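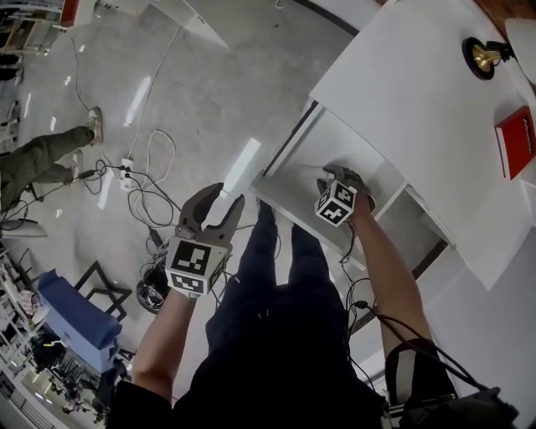

4. Setting up the Jendo match console for a rugby fixture

This section covers the set-up of the Jendo match console at the scorer's position, from placing the unit to confirming the first score entry. It applies to consoles with firmware 1171 or later. Place the console on a level surface within reach of the scorer's seat. Do not stand the unit on end.

4.1 Before you start

You will need the console, the power adapter, the clock trigger and the team sheets for both sides. Team sheets can be typed in by hand or loaded from a Cedereck league file. If you use a league file, load it before the warm-up. The import locks the console for up to 90 seconds and cannot be paused.

Note: Consoles supplied before April have a gray trigger socket in place of the black one. The steps are the same for both.

4.2 Connecting the console

1. Connect the adapter to the socket marked DC IN. Wait for the green lamp.

2. Connect the clock trigger to the socket marked TRIG. The plug fits one way only.

3. If a scoreboard is in use, connect it to OUT 1. A second scoreboard or a broadcast feed goes to OUT 2.

4. Press and hold POWER for three seconds. The display shows the firmware number, then the home screen.

CAUTION: Do not connect or remove a scoreboard while the match clock is running. The console will restart the output and the board will go blank for several seconds.

4.3 Creating the fixture

1. From the home screen, select NEW FIXTURE.

2. Select the code: LEAGUE, UNION or SEVENS. The code sets the length of each half, the points values and the number of replacements. It cannot be changed after kick-off.

3. Enter the home team, then the away team. Names longer than 14 characters are shortened on the scoreboard but kept in full in the match report.

4. Enter the fixture number from the league sheet. Fixture numbers have three or four digits. For the Karngate v. Shabalala fixture used in the screens in this guide, the number is 597.

5. Select SAVE. The console shows FIXTURE READY.

If the console shows DUPLICATE, the number is already held in memory. Check the league sheet first. If the number is correct, open FIXTURES, select the older entry and archive it. Archived fixtures can still be printed.

4.4 Entering the team sheets

1. Select TEAMS, then HOME.

2. For each shirt number, enter the player's surname and initial. The cursor moves to the next number when you press ENTER.

3. Mark the captain with the C key and the goal kicker with the K key. More than one kicker can be marked. The console offers marked kickers first when a conversion or penalty goal is entered.

4. Repeat for AWAY.

5. Have the sheets checked against the console by the match official. Select LOCK when both are agreed.

A late change can be made after locking, up to the moment the clock is started. Select UNLOCK, enter the official's PIN and change the single entry. Do not clear the whole sheet, as this also clears the kicker marks for that team.

Note: Two players with the same surname need different initials. Without them, the console will credit both to the lower shirt number in the season totals.

4.5 Setting the match clock

The clock can count up or down. Most leagues count up. For broadcast fixtures, check with the producer before changing this setting.

1. Select CLOCK, then DIRECTION.

2. Select HALF LENGTH. The default for LEAGUE and UNION is 40 minutes. Junior fixtures need a manual entry.

3. Set TIME OFF to MANUAL or TRIGGER. With TRIGGER, the clock stops only when the hand trigger is pressed, and the STOP key on the console is ignored.

4. Press the trigger once to start the clock and once to stop it. The display should follow each press without delay.

5. Select RESET TO ZERO.

CAUTION: Reset the clock before the teams come out. A fixture started with time already on the clock will carry the error into every scoring time in the report.

4.6 Confirming the first score

The first entry of the match should be read back before play moves on. Later entries can be confirmed at the next stoppage.

1. Press TRY, CONVERSION, PENALTY or DROP GOAL.

2. Enter the shirt number. For a penalty try, press 0.

3. Check the team, player and time on the display – the time shown is the moment the scoring key was pressed, so press it at the official's signal.

4. Press CONFIRM.

To remove an entry, press UNDO within 30 seconds. After that, use EDIT LOG. Changes made in the log are listed in the match report with the operator's code.

4.7 Fault codes during set-up

1000: Trigger not found. Reseat the plug at TRIG and select RETRY.

1283: Scoreboard not responding. Check the cable at OUT 1, then the power at the board.

Any other code should be noted with the fixture number and sent to Jendo support. Set-up steps in this section were checked by Anel Hendricks and Dae-han Wang. Half-time procedures, sin-bin timers and replacements are covered in Section 5.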